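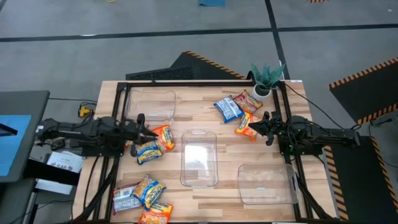 The bench at Feltgate, with the noodles out and three bins waiting.

I went to see Stivero's sorting project expecting to be unimpressed, and I came home about half converted, which annoys me.

The pitch is simple enough. Someone steers a pair of arms through a dull job, again and again, and everything gets recorded. A model is then trained on the recordings until it can do the dull job alone. The dull job in this case is putting packets of instant noodles into clear bins. Ruoxi Kong, who runs the sessions, wants 3000 good examples before she'll say a word about results. On the afternoon I visited they got through 81, of which 4 were thrown out.
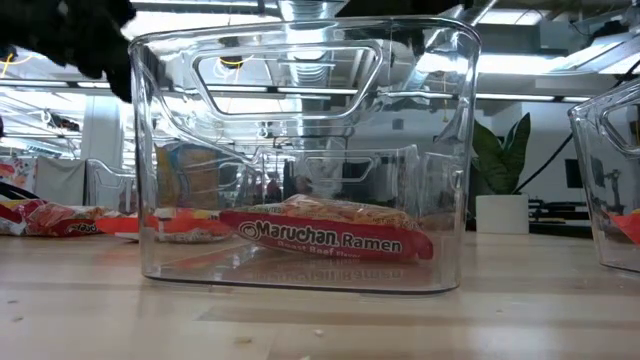 Roast beef flavour, in the bin.

My first grumble is the bins. See-through plastic is a nasty thing to show a camera: you get the packet, its reflection, and whatever is standing behind. Annick Gagnon told me that was why they chose it. Fine, but then I'd like to know how the model does with a plain cardboard box, and so far they haven't tried one.

My second is what counts as "good". Two people sat marking the recordings and they didn't always agree. If a packet goes in crooked, is that a pass? Annick says yes, Ruoxi says it depends. I'd want that settled well before example 3000.

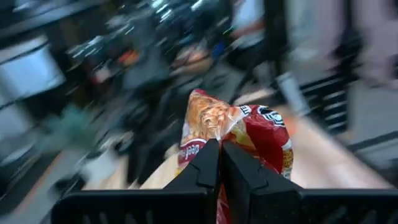 Beef again, from the wrist camera. Plenty of blur behind it.

I'll give them the wrapper problem, though. Crinkly, shiny, a different shape every time you pinch it. I had a go at steering for 20 minutes and was hopeless. Whether copying Ruoxi's hands teaches a machine anything about noodles it hasn't met, I still doubt. They're moving on to the Pumness set in December, with new packets, and I've asked to see the failures as well as the highlights.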